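Chapitre 4 — Plateaux de table : lecture du fil, défauts de surface et entretien

Support de cours, module Mobilier et agencement. À lire avant la séance de travaux pratiques.

4.1 Rappel sur le débit

L'aspect d'un plateau dépend d'abord de la manière dont le bois a été débité. Un débit sur dosse donne des dessins larges, en flammes ou en ogives. Un débit sur quartier donne des lignes serrées, à peu près parallèles, et une meilleure stabilité dimensionnelle. Le faux quartier se situe entre les deux. Dans un plateau lamellé-collé, les trois types peuvent se côtoyer d'une lamelle à l'autre.

Le dessin de surface ne suffit pas à identifier le matériau. Un décor imprimé sur papier mélaminé reproduit correctement un veinage de chêne ou de frêne, et seul l'examen du chant ou de la sous-face permet de conclure. Sur la fiche de relevé, la mention « décor bois clair, nature non vérifiée » est admise. La mention « chêne massif » sans contrôle du chant est comptée comme une erreur.

4.2 Orientation du fil
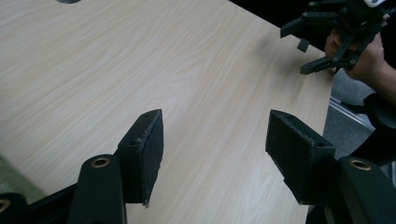 Le sens du fil se note toujours par rapport au grand côté du plateau, jamais par rapport à la position de l'observateur. La confusion est fréquente dans les relevés, car un plateau vu de biais présente un veinage oblique même lorsque les lignes sont parallèles au chant. Les fines lignes brunes sur fond clair, qui montent ici de la gauche vers la droite, ne permettent donc pas de parler de pose en diagonale. On repère d'abord un chant, puis on reporte l'angle. En l'absence de chant mesurable, la case reste vide.

Le ponçage et l'application des produits se font dans le sens du fil. Une rayure transversale coupe les lignes du veinage et accroche la lumière rasante — elle reste lisible après deux couches de vernis mat.

4.3 Relevé des défauts

Le plateau est dégagé entièrement avant l'examen. L'éclairage est placé bas, sur un côté, puis sur le côté adjacent. On distingue :

Défauts d'aspect : taches, auréoles, différences de teinte, jaunissement.
Défauts de relief : rayures, enfoncements, éclats de chant, fil relevé.
Points sombres : nœud, trou de fixation, passage de câble, brûlure. À contrôler au toucher avant de les qualifier.

Chaque défaut est reporté sur le schéma avec sa plus grande dimension en millimètres. Les plateaux de la série Beltia portent un repère d'angle en sous-face, qui sert d'origine. Pour les plateaux Rekico, l'origine est l'angle gauche du chant avant.

4.4 Entretien courant

Surface mélaminée : chiffon microfibre humide, savon neutre, essuyage immédiat. Pas de poudre abrasive.

Surface vernie : même procédure, en limitant l'apport d'eau au voisinage des chants.

Surface huilée : dépoussiérage à sec, égrenage léger au grain fin, huile en couche mince. L'excédent est retiré au bout de 30 minutes. Le plateau n'est pas remis en service avant 96 heures.

Les chiffons imprégnés d'huile siccative peuvent s'enflammer spontanément. Ils sont étendus à plat à l'extérieur ou immergés dans un récipient métallique fermé.

4.5 Travail à rendre

Une fiche de relevé par binôme, schéma compris, pour le jeudi 9 mars. Les fiches sans origine indiquée sur le schéma ne seront pas corrigées.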